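Akbridge, the company behind the Rallis guesthouse on the Drokau coast, will reopen its second property in August after a winter of renovation. The new inn, called Grundia, has 27 rooms in a former customs building a short walk from the ferry landing.

Rates start at $620 for a three-night stay, with breakfast and transfers from the landing included. Travel advisors earn a 12 percent commission on stays booked before the opening, and 10 percent after that.

General manager Ifigeneia Alexiou said the inn was planned for couples and small groups who use the coast as a base for walking. Eight of the rooms connect in pairs, and two on the ground floor have step-free access from the courtyard. Children over six are welcome.

The restaurant seats 30 and will serve dinner five nights a week. Chef Teodoro Lozano, who moves over from Rallis, will run a short menu that changes with the catch. Guests can also book a packed lunch the evening before, until 9 p.m.

There is no spa. Akbridge has put in a drying room for boots and jackets, a small library, and a bicycle store with repair tools. Guests who want a pool can use the one at Rallis, which runs a free shuttle between the two properties every hour until early evening. 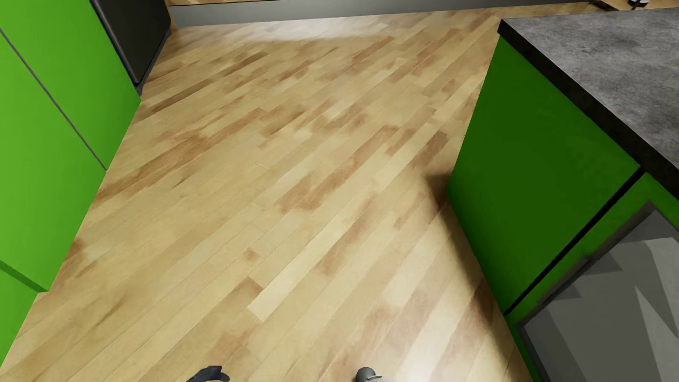 Bookings for groups of 10 or more go through the Akbridge sales office. A full buyout of the inn costs $2,385 per hour for daytime events and is priced on request for overnight stays. The ferry runs year-round, but the last boat leaves at 7:40 p.m. outside the summer schedule, and late arrivals will need to come by road.

Grundia will close for three weeks each January.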